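August 28, 2020

I have now been sent the same "relationship study" by four different people, so I suppose I should say something about it.

The study comes from Waven, the dating app that wants to know your opinion on pineapple before it shows you a face. According to the press release, couples who play question games together are 28 percent more likely to describe themselves as "deeply connected" than couples who don't. They surveyed 1,272 people. All of them, as far as I can tell from the small print, were Waven users, and Waven launched a question game in February. You can get the full pack of cards inside the app if you pay for the upgraded plan.

I'm not a statistician. I took one class and got a B minus. But I would like to know what "deeply connected" means and who decided it. I'd also like to know which way the arrow points. Couples who like each other will probably agree to play a silly game on a weeknight. Couples who are barely speaking will probably not. You could run the same survey about sharing nachos and get a very nice number out of it.

The release says nothing about any of this. What it does have is a list of sample questions, and every site that picked up the story copied the list and left out the rest. I read six or seven versions and they were all the same article with the paragraphs in a different order. One of them spelled Waven wrong in the headline.

My husband and I tried the game anyway, because I don't like complaining about things I haven't done. We sat on the porch with two beers and took turns reading off my phone. Some of the questions:

- What is your partner's biggest fear?
- If your partner were a kitchen appliance, which one would they be?
- What would your partner save from a fire?
- When did you know?

I got his biggest fear wrong. I said heights, and he said no, it's being the one who has to call people when something bad happens. We've been married a long time and I did not know that. So fine, one point to the game. We talked about it for a good while and it was a better conversation than we'd had all week.

Then I asked which appliance I was and he said "the big freezer," and we had to stop for a bit.

Does that prove anything? I don't think it does. If I had turned the phone off and asked him what scares him, I assume he would have told me the same thing. The app didn't know the question was a good one. It was sitting right next to the freezer one, with the same little cartoon heart on it.

There is another company, Gurnach, selling a boxed version of more or less the same thing, with a "compatibility wheel" you spin. The wheel has four colors and each one stands for a way of being loved. I've looked for where the colors come from and the trail ends at a page on Gurnach's own website that says "based on research." I wrote to ask which research. I got an automatic reply with a discount code.

A reader suggested I look at the Brernora quiz instead, since it's free. It is free. It also wants your email, your partner's email, your anniversary and your zip code before it will tell you whether you're a Lighthouse or a Harbor. I closed the tab. Maybe I'm a Harbor, and that's how a Harbor behaves.

What bothers me is the scoring. A question is a perfectly nice thing to give someone. Once there's a percentage at the end, people start worrying about the percentage. A friend of mine got 61 with her fiancé and was low about it for days - over a number that depended partly on whether he remembered her middle school mascot.

If you want to play one of these, my advice is to skip the points and throw out any question about appliances. And if somebody sends you the Waven study, ask them how many of the 1,272 people were single by the end of it. I'd read that one.

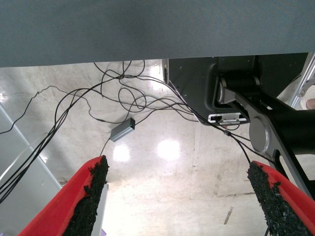
*Red fingers, black grip pads.*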